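Tostberg abre en Lolley su primer punto de recogida y reparación de menaje

NOTA DE PRENSA. Febrero de 2025. Para difusión inmediata
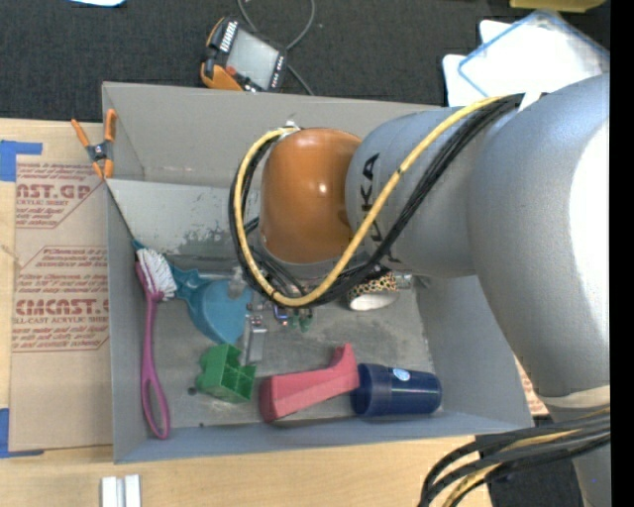

Tostberg, cadena de tiendas de artículos para el hogar, pone en marcha en Lolley un servicio de recogida y reparación de menaje y pequeño electrodoméstico. Abierto a todo el mundo, clientes o no. Se puede llevar cualquier marca, con ticket o sin él.

El punto ocupa la planta baja de la antigua tienda de la calle Mayor, cerrada desde agosto por obras. Entrada por el lateral, rampa incluida. Horario de tienda, también a mediodía.

Qué se admite: batidoras, tostadoras, planchas, lámparas de mesa, cafeteras, ollas, sartenes con el mango suelto, cuchillos para afilar. Qué no: microondas, televisores, nada que lleve gas ni baterías hinchadas. Para estos últimos sigue funcionando el punto limpio municipal, como hasta ahora.

Funcionamiento. Se entrega el objeto en el mostrador, se rellena una ficha y se recibe un presupuesto por mensaje. El diagnóstico es gratuito. Si el cliente acepta, la reparación lleva una garantía de 3 meses; si no acepta, puede recoger el aparato tal cual o dejarlo para piezas. Los objetos que nadie reclame pasados 45 días se destinan también a piezas o a donación, según estado. El afilado cuesta 2 euros por cuchillo y se hace en el momento, salvo que haya mucha cola.

Los repuestos los suministra Promell, que ya trabajaba con Tostberg en el servicio posventa. Juntas, resistencias, cables, asas, tapas de jarra. La empresa calcula que el taller podrá atender unos 3000 objetos en su primer año, cifra que se revisara después del verano. Si la demanda acompaña, se estudiará un segundo punto en la zona de la estación, todavía sin local cerrado.

"Llevábamos tiempo oyendo lo mismo en caja: que sale más a cuenta comprar otro. Con una tapa o una junta no debería ser así", señalan desde la dirección de Tostberg. "Hay batidoras muy buenas guardadas en un altillo por una pieza de nada".

El proyecto incluye además una estantería de segunda vida, con menaje revisado y a precio reducido. Vasos sueltos, fuentes, tuppers con su tapa. Sin reservas ni encargos, lo que haya ese día. Lo recaudado en esta estantería se entrega íntegro a la asociación vecinal Yurchenko, que lo dedicará al equipamiento de la cocina de su local social (la actual tiene dos fuegos y un horno que no cierra bien).

Yurchenko organizará asimismo talleres de mantenimiento básico: descalcificar una cafetera, cambiar un enchufe, curar una sartén de hierro. Gratuitos, plazas limitadas, inscripción en el mostrador o en la propia asociación. Calendario pendiente, se comunicará en una nota aparte.

Se ruega llevar los objetos limpios y, en el caso de las freidoras, sin aceite. Las cafeteras, con el deposito vacío. Los cuchillos, envueltos.

Sobre Tostberg
Cadena de tiendas de menaje, textil y pequeño electrodoméstico. Venta en tienda y a domicilio en toda la comarca.

Contacto para medios
Departamento de comunicación de Tostberg. Material gráfico y entrevistas, previa petición.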